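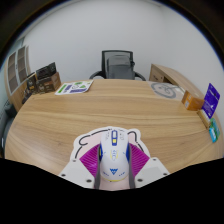

Courses > Applied Automation > Unit 6 > Handout 6B: Demonstration visit notes

Handout 6B. Hand-held gripper demonstration, Vurik open day

Read before the April lab. These notes follow the demonstration at the Vurik open day on 17 Mar 2024, led by Huw Maddocks. Students who did not attend should be able to answer the questions in section 7 from this text and from Handout 6A (friction and contact).

1. Purpose of the visit

The Vurik group records manipulation tasks with a gripper that a person carries by hand. The recordings are later used to train a policy that runs on a fixed arm. The arm itself was not part of the demonstration. The session covered tool geometry, the grasp of a single object, and the way a recording is judged usable or discarded.

The unit works under two supply agreements: Fovley makes the finger pads and Hitia the mounting hardware. Both part lists are in the course folder. You will not be tested on part numbers.

2. The tool

The gripper has two opposed fingers. Each finger carries a gray contact blade backed by a ribbed magenta wedge, and each assembly is fixed to a white mounting plate with screws. The camera is mounted on the tool and looks out past the fingers, so that the fingers and the object appear together in the view. The lens is wide, and straight edges bend noticeably toward the borders. Anyone fitting a pinhole model to this footage will get large residuals away from the center. Use the fisheye model from Unit 4.

The lower part of each recorded image is filled with black before training. The mask is fixed in image coordinates. Students sometimes treat this region as missing data and try to interpolate it. Do not do this. Set it to zero and leave it.

The wedges deform under load. According to Maddocks, the group accepts this compliance in exchange for tolerance to small errors in approach. The cost is that finger opening, as reported by the encoder, no longer equals the width of the object once contact is made. The difference depends on the load and on where along the blade the contact falls.

3. Task

The task was a lateral grasp of a computer mouse on a wood-topped table, with the front of the mouse pointing away from the operator. The phases, in the terms used in lecture:

(a) Approach. Fingers open, tool axis lined up with the long axis of the object.
(b) Straddle. One finger on each side, clearance on both sides, no contact.
(c) Closure. Both blades move inward until each touches a flank.
(d) Hold. Closure force kept constant. Motion of the object is now motion of the tool.
(e) Transport and release.

Phase (b) is the one most often skipped by new operators, who tend to close while still moving forward. The two motions are then mixed in the recording and the policy learns them as one. The group asks for a short pause in the straddle position before closure begins.
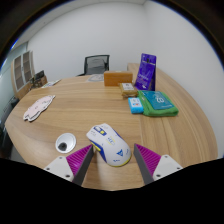

Figure 1. Straddle position: fingers open on either side of the mouse, with wood visible between each blade and the shell.

Figure 1 should be read with the free-body diagram in Handout 6A. In this position the contact forces from the fingers are zero and the only support is the table. After closure the two normal forces act inward on the flanks. If they are equal and collinear, the object stays where it is. If one blade arrives first, the object slides toward the other until the second contact is made, or it rotates when the line of force does not pass close to the center of friction.

4. Choice of object

A mouse is a harder object than it looks. The shell is glossy and the sides are curved, so the contact patch is small and its normal direction changes with height. A blade that meets the flank too high will ride up over the shell as force increases. A blade that is too low may touch the tabletop first, and part of the force then goes into the table.

Gloss also matters for vision. Highlights move across a shiny surface when the camera moves, and a simple feature tracker will follow the highlight instead of the surface. Printed marks and color boundaries on the shell are better features. This was the point of the question raised at the end of the session on whether a plain shell would do equally well. For tracking, it would be worse.

5. Background items

The table was not cleared. Packages, boxes and flat printed items were left on it around the working area, and the office chair remained behind it. In Unit 3 we treated the background as a source of error to be removed. The position taken at Vurik is different – variation in the background is wanted, provided that the working area stays reachable. A policy trained only on bare tables may rely on the bareness.

Flat items need separate attention. A thin pad or paper cutout under the object changes the friction coefficient and adds a small step at its edge. It also changes the apparent outline of the object when seen from a low angle. Note the support surface in the log for each recording.

6. Recording and rejection

A session is logged in Tawfik, the group's annotation program. The figures given in the talk were as follows. A single task needs roughly 600 accepted recordings before training is attempted. The full set at the time of the visit held 4000 recordings over 23 tasks, unevenly divided. Each recording is checked against 3 rejection rules:

Rule 1. The object leaves the camera view during closure.
Rule 2. The operator's free hand enters the working area.
Rule 3. The tool pose estimate is lost at any point between straddle and release.

Failed grasps are not rejected. They are labeled as failures and kept in a separate split.

7. Questions for the April lab

Work in pairs. Bring written answers.

Show, for a compliant finger with linear stiffness k, how encoder opening and object width differ as a function of closure force. State where the linear assumption fails.

The left blade makes contact first. Derive the condition under which the object slides without rotating.

Estimate the lowest friction coefficient needed to lift a mouse by its flanks if each contact normal is tilted upward by angle a. Discuss the sign of the tilt.

Section 2 says that the masked region must not be interpolated. Explain what a network could learn from interpolated pixels near the fingers.

Corrections to this handout go to the unit coordinator before the lab.

Applied Automation course office | Contact | Copyright 2024 | Back to top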